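Shape sorter blocks - paint or leave alone?

Amer20
May 2022
Got a secondhand shape sorter for my nephew and I'm stuck on color. The base is green, lighter on top, and I love the red block against it. Do I repaint the rest to match?

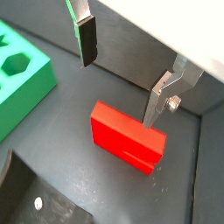

Re: paint or leave alone?

Celter
Leave it! Kids sort by shape anyway, and paint chips.

jistesell
Disagree - I redid 2 sets in October and they held up fine. Use a toy-safe paint, thin coats.
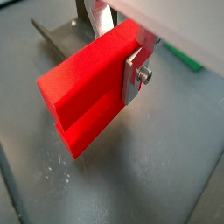
Keith Donnelly
Matching reds is the hard part, I went through 4 cans on mine. Light fools you every time. Look how the red goes deeper on the shadowed sides than on the upper face, same color all over. Test a scrap first.

Amer20
OK, scrap first then. Thanks Keith!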